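About Plokedar

Plokedar sharpens, restores and sells straight razors and barber's shears, and makes one shaving soap, sold under the Notura name. The workshop is on the ground floor of the old seed store in Skemau. Work comes from barbers, hairdressing salons and people who shave at home, mostly by post.

The business has 11 staff. Five work at the stones and wheels, two make soap, and the rest look after intake, dispatch, accounts and the shop counter.

How the company started

Yến Giáp trained as a hairdresser and spent her apprenticeship sending shears away for sharpening. They came back with the convex edge ground to a flat bevel, which shortens the life of the blade and makes it push hair along the cut. She bought a second-hand flat hone, learnt to restore the original geometry and began doing the shears of the salon she worked in, then those of the salons nearby.

Toshio Ichikawa came to the trade from toolmaking. He had been regrinding plane irons and chisels for joiners and took on straight razors at the request of a customer. The two shared a rented bench for a year before registering the company. Yến still runs the shears side. Toshio runs razors and is responsible for the stones.

The company name was taken from the brass plate on the first bench. The maker of the bench has not been traced.

Razors

Every razor received is inspected under magnification before any quote is given. Inspection covers the edge, the spine, the tang, the pivot pin and the scales. The following faults are recorded on the job card if present: chips, frowning edge, uneven hone wear on the spine, warp, active rust, pitting within 2 mm of the edge, cracks at the pin, and any sign that the blade has been overheated on a powered wheel.

A blade that has lost its temper is returned without work and without charge for inspection. Re-hardening is not offered. The same applies to a blade with a crack running from the edge, however short.

Bevel setting is done by hand on synthetic water stones. Progression through the finer stones follows until the scratch pattern of each previous stone has been removed along the full length of the edge, heel and toe included. Finishing is on a natural stone unless the customer asks for a synthetic finish. The razor is then stropped on linen and leather and tested on arm hair above the skin. It is not described as shave-ready until it has passed that test at the heel, the middle and the toe.

Spine tape is used where the spine carries gold wash, engraving or etching, and left off otherwise. Customers who hone at home should read the job card on this point, as a bevel set with tape will not meet the stone correctly without it.

Scales are replaced in horn, rosewood or black acetate. Original scales are kept and returned in the parcel. Celluloid scales are not stored in the workshop overnight with other work. Old celluloid gives off acidic vapour as it breaks down and will rust a blade in the next box.

Shears

Barber's and hairdressing shears are sorted at intake into convex, bevelled and serrated. Each type has a separate bench and separate abrasives. Convex edges are worked on the flat hone and finished by hand on the ride line. Bevelled edges are ground to the maker's angle where it is known, and to the existing angle where it isn't. Micro-serrated blades are re-serrated only on request.

Thinning shears and texturisers are sharpened on the plain blade only. The toothed blade is cleaned and deburred.

Tension is set after sharpening by the drop test. The shears are held upright by one ring, the other ring is raised to a right angle and released, and the blades should come to rest with a third of their length still open. Customers often find that shears returned at the correct tension feel loose. Over-tightened shears wear at the pivot and along the ride line, and the tension should be left as set for at least the first week of cutting before it is changed.

Plokedar does not sharpen clipper blades. Several people in the region do it well and we can pass on their details.

The Yoshida bench

New apprentices spend their first months at what is called the Yoshida bench, after the pattern of combination stone that was fixed to it for many years. The stone has since worn out and been replaced. The work there is flattening stones, cleaning handles, fitting washers and setting bevels on blades bought for practice. No customer work is done at this bench.

An apprentice moves to customer razors after completing 200 practice blades, each signed off by Toshio or by the senior honer. The number was set early on and has been left alone. Some apprentices are competent well short of it. The remaining blades are used for harder grinds, such as full hollow blades with a smile, and for wedges, which take longer and show up poor pressure control.

Notura shaving soap

Notura is a hard soap made for use with a brush. It is a tallow and stearic acid base saponified with a mix of potassium and sodium hydroxide, with glycerine retained. The ratio of the two hydroxides governs how readily the soap loads. A higher share of potassium gives a softer puck that takes up water faster. The present formula sits between a croap and a triple-milled soap in hardness.

There are two versions, unscented and cedar. Neither contains menthol. A lavender version was sold for a short time and withdrawn, as the fragrance oil accelerated trace and gave an uneven texture.

Soap is poured, cut and cured on open racks before wrapping. Each batch is tested for free alkali at the end of the cure, and a batch that does not pass goes back on the rack. The net weight of a wrapped puck is 195 g. The weight is taken at wrapping, and a puck will lose a little moisture in storage without any effect on the lather.

Hard water reduces lather. Customers in bore water areas should load the brush for longer than they would with town water and add water in small amounts. Rainwater from a clean tank works well.

Advice on home care

Questions that come to the counter most often concern storage. A straight razor should be rinsed, wiped spine to edge with a soft cloth and left open until fully dry. It should not be kept in the bathroom if another room is available. A light film of camellia or mineral oil is sufficient for a blade that is going away for more than a few days. Silica sachets help in humid districts but must be dried out or replaced on a regular basis.

Leather strops need very little. Palm rubbing before use supplies enough oil in most climates. Neatsfoot oil applied in quantity will soften the strop, increase draw and in some cases ruin it. Abrasive paste belongs on a separate strop.

A razor that has begun to pull should first be stropped properly on linen, then leather. If that makes no difference, a few strokes on a finishing stone may restore it. A razor that pulls after both should be sent in before it is used again.

Sending work to us

Job cards can be printed from the Sharpening page or requested by post. Wrap each blade separately and close razors with a rubber band around the scales, not over the edge. Shears should be sent closed with a tip guard. Do not send strops, cases or display boxes with the blade unless they are part of the job.

Parcels are opened on the day they arrive and a confirmation is emailed that afternoon. Quotes for restoration follow after inspection. Standard honing and shears sharpening go ahead without a quote at the listed price.

The workshop closes for two weeks in August for machine maintenance and stocktake. Parcels that arrive during the closure are held unopened and enter the queue in order of receipt. Salon accounts should plan for this and send spare sets early.

The counter is closed on Monday. On other weekdays it opens at 9.30 am. Razors can be handled at the counter on request, and there is a sink for anyone who wants to try the soap. The honing benches are not open to the public while work is under way, although they can be seen through the internal window.

Complaints and rework

An edge that does not perform on first use will be redone at no charge, return postage included. Please do not strop or hone the blade before sending it back. The fault can usually be identified from the edge as it left the first shave, and any later work on it makes that harder.

Damage in transit is handled by Plokedar for return parcels. Outbound parcels from the customer are covered by whatever the customer arranged with the carrier.

Enquiries about razors go to Toshio Ichikawa, and enquiries about shears and salon accounts to Yến Giáp. Soap orders are handled by the counter.
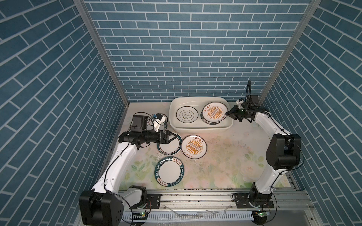

Two arms on an aluminium rail, with brick-print walls and a leaf-patterned mat.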